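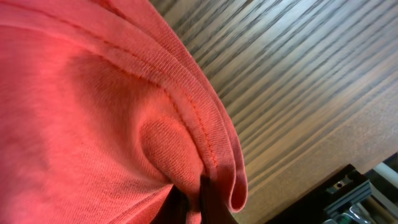 How long does it take to train for a first half marathon?
Around 26 weeks if you're starting from the couch, says Craig Innes, and less if you already jog a bit.

Craig has coached the Tuesday beginners for 7 years now. We caught him before the warm-up, so this is short. Ailsa Lennox came along too. She ran her first Montoya Half in June and is signed up again.

First thing we asked was what new people get wrong. "Speed," Craig said. "They go out like it's a race. Week one should feel almost silly. You should be able to tell somebody about your whole day while you're running."

Ailsa laughed at that. "I couldn't talk at all. I got to the Mukow Street bridge and sat down on the curb. He just said fine, walk home, see you next week."

And she came back. Why? "I'd paid the 35 dollars," she said. Then, after a bit – "And I liked the people. I'd moved here knowing my landlord and that was it."

The group does run/walk for the first two months. One minute on, two off, then build. Craig doesn't like watches much. He'll let you wear one but he doesn't want to hear about it. 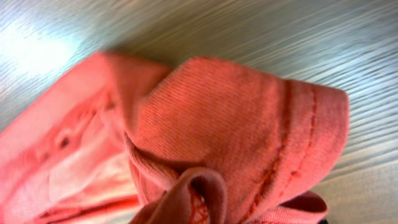
Flindar Road Runners – Beginners Section

We asked about race day. Ailsa's bib was 341, she still has it on the fridge. "I slept maybe three hours. Ate a bagel in the car, regretted the bagel. Mile nine was awful, all that uphill past the reservoir. I was bargaining with myself by the mailbox."

Did she walk? "Twice. Craig said walk the water stops so I walked the water stops. Everybody I'd been passing went by me and then I passed them agian."

Craig on hills: "Short steps. Look at the road a few yards ahead and leave the top alone. Most of our folks run the Faltiso loop every other Saturday, so by June they've met a hill."

Shoes came up, they always do. He wouldn't name a brand. Go to a store where they let you run up and down outside, he said, and don't buy anything new the week of the race. Ailsa did, socks, and got a blister the size of a quarter.

What about people who think they're too old or too slow? Craig shook his head. "Slow is fine. I'm slow. Last one in gets the loudest cheer and I mean that, go stand at the finish and listen."

Ailsa wants to go under two and a half hours next time. Craig wants her to do her calf streches. They were still argueing about it when the group headed out.

New block of beginner sessions starts Fri 13 September, meet at the track gate, bring water.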